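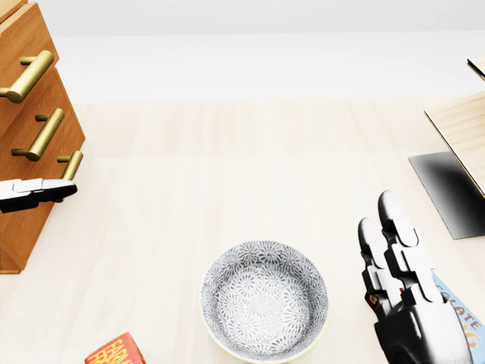
Brenmont, March

Bench trials of the two-handed kitchen cell continue in simulation. The stores staff asked that the table hold the goods they handle each day, and the butter and the chocolate pudding mix were accordingly kept in the layout, with the bowl and the three-drawer chest. The run count stands at 336, of which 47 have been set aside for review.

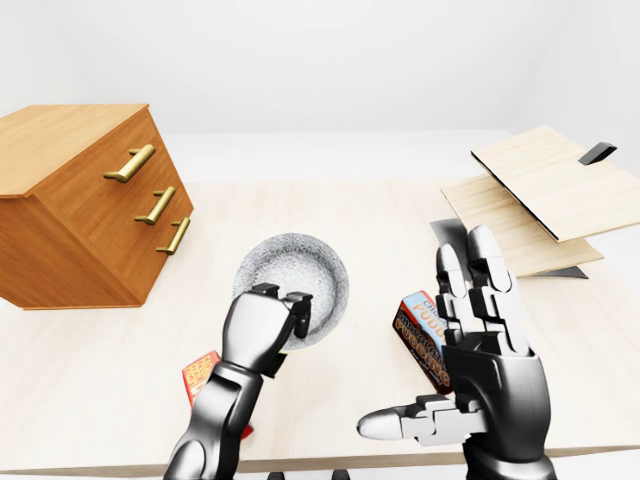 Inmaculada Iglesias met the stores staff at 14:00 to discuss duties. Under the present draft, four posts move from packing to supervision of the cell. Pay grades are unchanged. Two colleagues asked who answers for a damaged box — the draft does not say, and Munther Haddadin will supply wording.

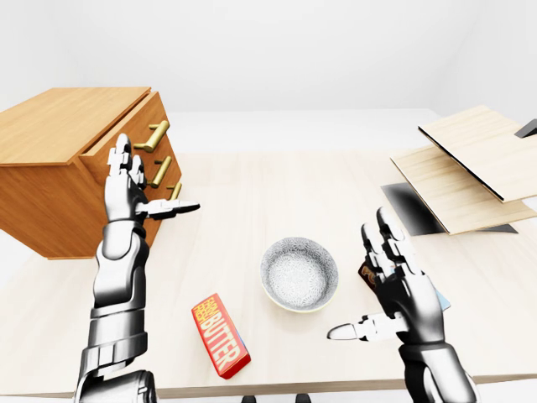
Training is set at 33 hours per person, to be taken within paid time. Hatem El Fassi considers this short for the night shift, which has had less contact with the project. I have noted his objection and have not altered the figure.

Outstanding: review of the 47 runs (Ngân Khổng); revised duty sheet to Anayeli Zavala; drawer handle spacing to be checked against the real cabinet.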